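Second progress report, Wenach Fund
Household Storage and Clutter Study, Sallatville and Zivircombe
Prepared by Elikem Agbenyega for Oskari Kinnunen

You asked for a plain account of where the grant has gone and whether the study will answer the question it was funded to answer. My view at the halfway point is that it will answer part of it, and that the part it won't answer is the one the original proposal made the most noise about.

Recruitment first. We signed up 182 households against a target of 150 and still have 159 of them. I would not read much into that. The dropouts came almost entirely from Zivircombe, where the rents went up in August and people moved. Those are exactly the homes where storage is tightest, so our remaining sample is a little too comfortable. I have asked Ikonen, who handle the mailing list, for 11 replacement addresses in the same blocks. They have sent four.

The proposal claimed that giving a household better containers would cut the time spent looking for things. The diaries so far do show less searching in the first 30 days. They also show less searching in the comparison homes, which were given nothing but the diary. My guess is that writing down every hunt for the scissors makes people put the scissors back. Until the second round of diaries is in, I would ask that the early figure not be used in the Fund's newsletter, as it was last time. 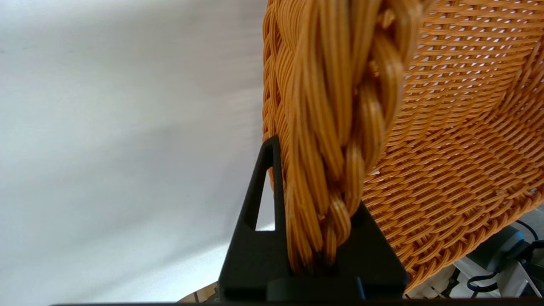
Spending on containers is over budget, and the reason is choice of material. The proposal priced everything as plain lidded boxes. Households disliked them, kept them in closets and stopped filling in that page of the diary. We allowed open baskets from the second delivery on, including synthetic ones like the orange one with the thick braided rim, and those are the ones people say they are willing to leave out in a living room. They cost more per piece. Whether they hold up is another matter - we have no wear data at all, and the supplier's word on it is not something I would pass along as a finding.

The home visits are behind. We planned two per household and have managed one in most cases. Evening slots fill up, daytime slots don't, and the travel between the two towns eats most of an afternoon. I would sooner do one careful visit everywhere than two rushed ones in half the homes, and I need your agreement to change the plan.

Decisions needed from you:

Approval to move the unspent printing money to containers.
Approval to drop the second visit.
A clear statement on whether the Fund still wants the cost-per-hour-saved figure. I can produce one, but I would not trust it, and I would have to say so in the final report.

The diary forms for the second round are printed and go out with the next mailing.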